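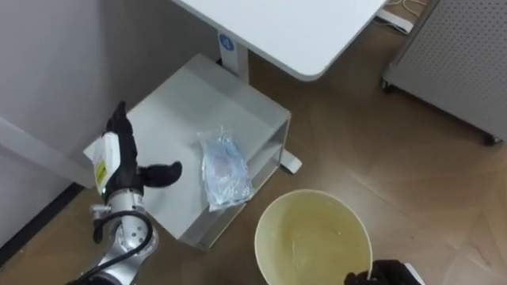

Posted to the Dreltisgate list, 23/07/2021
Filed under: Hands and Grippers
2 min read

On the Unano question from the weekly thread:

> Has anyone run the Cekitz hand and the Unano on the same
> robot? We pick up light bags and hold a pail by the rim, and
> I can't tell from the spec sheets whether the extra fingers
> are worth the extra wiring.

We have both here and swapped them on the left wrist over two days. Same arm, same controller, same low white cabinet to pick from. The right side held the bucket by its rim throughout, so the left was the only thing we changed.

We did 60 tries per hand at a bag or crumpled plastic on the cabinet top. The cabinet sits close under the desk, so the wrist has to come in low from the side. Both hands cleared the desk leg once we cut the approach speed to 80 percent. 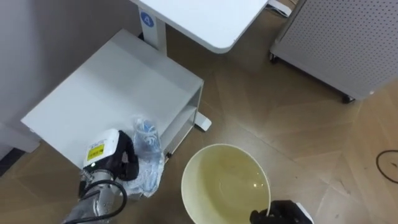 Left gripper at the cabinet top, right one on the bucket rim.

Clear plastic is hard for our head camera whichever hand is on. Out of 60, the Cekitz missed 28, mostly by closing a little too high. The Unano missed fewer but dragged the bag more often - I would not use it near an open pail without a slower close.

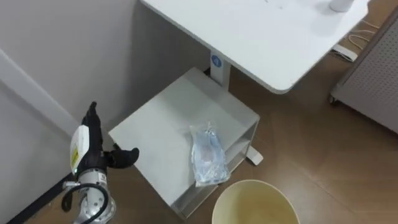 Settings that mattered

- Thumb out before the approach, not during it. Moving it late pushes the bag away.
- Force limit the same on both sides to start with, then lower the left.
- Log at 256 Hz if your controller allows it. The slips are short.
- Tie the cable to the forearm with some slack in it.

Carrying while walking is a separate test and I only have a few runs of it.

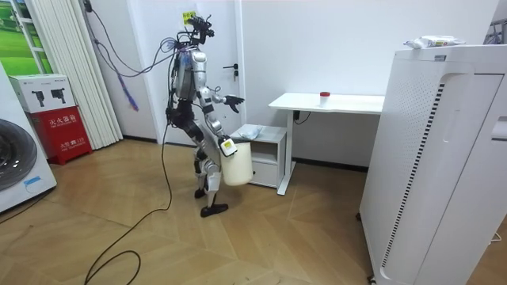 Walking test, jug held by the handle.

For a handle I have no preference yet. The Đồng controller update is due in October and I will repeat the walking runs on it. I can send the logs if you want them sooner.

3 replies | 5 shares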